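In Favor of the Slow Gripper

My neighbors in the shared workshop at Gravell have stopped asking when the arm will be finished, and I have come to take that as a kindness. I started it in September with a box of parts from Landeg and a plan that fit on one sheet of paper. I am on version 17 now. Version 16 worked well enough, and I took it apart anyway, which probably says more about me than about the machine.
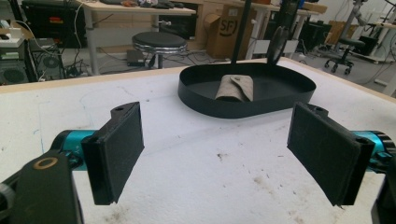

I believe a home builder ought to spend far more time on the fingers than on the arm. The arm is the part visitors admire, of course, and I was as guilty as anyone of fussing over the joints first. But all the patience in the world at the elbow won't help if the pads can't settle on something soft. A little felt pouch with a snap, sitting in a tray, asks more of a pair of jaws than any wooden block ever did. It has a flap, it gives when you squeeze it, and the tray wall is right there waiting to be bumped. I would sooner practice on that for a month than stack another cube.

People tell me to buy a Tever and be done with it, and I do understand. They are lovely things, and evenings are short. Still, I think something goes missing when the hard part arrives sealed in a carton. I have logged 2943 grasps in Posier, my homemade little program, and I plan to stop at 3000 and read through the whole lot with a pot of coffee - the failures especially, since I remember those best.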